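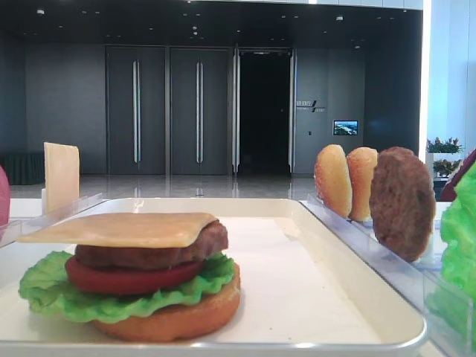 The burger table stood in the lobby of the Castellanos building for most of April, on the stone floor a short walk from the coat check. The burger parts came from the Fisham play food set. The clear holders were ordered separately from Purau, and the table came up from the basement at Brernley.

The set works like any stacking toy. There is a bottom bun, lettuce, tomato, a patty, cheese and a top bun, and the burger goes together on a low tray. The order is up to whoever is building. We had a card with a suggested order at first, but it kept getting moved, so we put it away.

Some 200 people stopped at the table in the first few days. By the end of the run the sign-in sheet had 587 names on it. Most visits were short – long enough to build one burger and put the parts back.

### On the tray

Lettuce is the widest piece in the set and it shows on every burger. The frilled edge sticks out past the bun wherever you set it down. The square cheese slice does the same at the corners if it goes on top of the patty, and a top bun sits a little high over it. A few builders put the cheese under the patty to get a flatter stack. Both ways hold together fine. 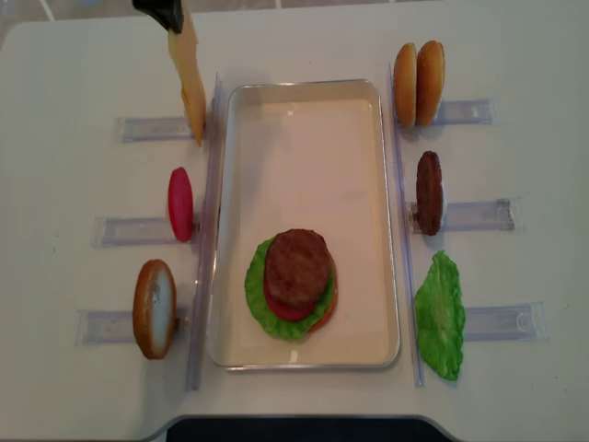 *Photo: Wendell Tillman*

Lettuce, tomato and patty stacked on the tray, with the cheese and top bun still to go on. A tomato slice stands in its holder on the left, and the buns are on edge at both sides.

The holders made more difference than we expected. In the first setup the parts were piled in a bowl, and the thin slices ended up at the bottom. Standing on edge, each piece can be picked up without moving the one next to it. The clear plastic also means you can see what is left from any side of the table. It does pick up fingerprints, and we wiped it down at noon and again at closing.

Last one in the gallery is a closer view, with a long, pale tan piece that looks like a french fry standing upright and a brown patty lying flat behind it. A bit of green shows along the patty's edge. The red disc on the other side of the clear plastic looks like a tomato slice. 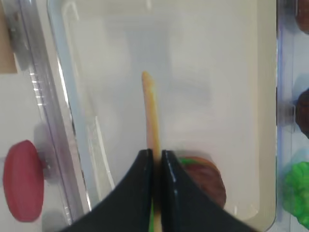
### Where it goes next

The table is back at Brernley and the Fisham parts are in a lidded box on the supply shelf. The Purau holders are wrapped separately – please keep them that way, as they scratch.

To borrow the set, leave a note for Wendell Tillman at the front desk. It needs a flat table and a spot out of the main walkway.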